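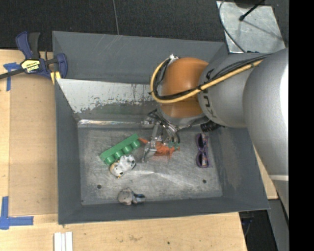 *A grey metal bin with sloping sides. The floor shows fine scratches and has two small round holes.*

**Abrasion of sheet metal containers** is the gradual loss of surface material from bins, hoppers, chutes and trays through contact with the goods they hold. It is a form of mechanical wear and is usually treated separately from corrosion, although the two often occur together. The subject is of interest in storage, food handling, quarrying and waste collection, where containers are filled and emptied many times in a working day.

## Mechanism

Wear begins when a hard particle or edge is pressed against the metal and moved along it. If the particle is free to roll, the damage is known as three-body abrasion and leaves a dull, pitted surface. If it is held fast, for example in the underside of a crate, the damage is two-body abrasion and leaves straight grooves. Grooving removes metal faster for the same load.

The rate of loss depends on the load, the sliding distance and the hardness of the surface. For many simple cases the volume removed is taken to be proportional to the first two and inversely proportional to the third. The relation is less reliable for thin sheet, which bends under load and spreads the contact over a larger area.

## Surface coatings

Paint and powder coatings protect the metal beneath from moisture but add little resistance to sliding contact. They tend to fail first at folds and edges, where the film is thinnest. A coating that bonds poorly comes away in chips and leaves a ragged boundary, while one that bonds well is worn down evenly until the metal shows through.

Zinc coatings are softer than steel and scratch easily. Narrow scratches in zinc seldom rust at once, as the surrounding zinc corrodes in preference to the exposed steel. The effect weakens as the bare area widens.

## Effect of shape

Steep walls shed their contents quickly and are struck at a shallow angle, so wear is spread over the full height. Shallow walls hold material longer and wear most near the base. Flat floors take the greatest load and also collect fine grit. Drainage holes reduce standing water, but their rims are liable to crack if they are punched too close to a fold.

## Testing

Laboratory tests press a rotating wheel against a flat sample while dry sand is fed between them. The sample is weighed before and after. Field tests are slower and use containers in normal service.

A field trial at the Ait Brahim grain store followed 546 bins of the Nilla pattern over two years. Wall thickness was measured each February at fixed points on the floor and lower walls. More than half of the total loss was found on the floor. A later trial by the container maker Prerkus covered 658 trays and gave a similar distribution, with higher losses at the corners.

## Repair

Worn floors are commonly fitted with a loose liner of steel or dense plastic. The Fomau liner, a folded type, is held by its own spring and needs no bolts. Welded patches last longer but distort thin sheet and burn off any nearby coating, which must then be renewed on both faces.

## See also

- Fretting
- Galvanising
- Hopper design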